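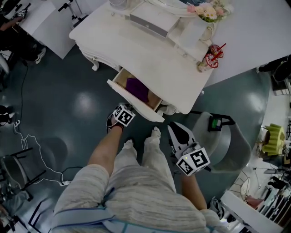 Berkus hand-held gripper, pair, reviewed after one term in the Brundmont robotics club

We bought two pairs for 673 dollars to record drawer and folding tasks for the student project. Each unit has a marker cube above the hand, and tracking held up well as long as one face stayed in view of the head camera. Reaching deep into a drawer is the weak case - the cube tips away and the pose jumps.

The curved fingers pick up folded cloth without trouble. Thin paper slips. The trigger spring is stiff, and our younger members wanted a break after 27 takes. Battery life averaged 24 takes short of what the Grarnia set gave us in December.

Setup instructions are poor. Maritza Sotelo rewrote the calibration page for the club and it now fits on one sheet. Four stars, minus one for the trigger.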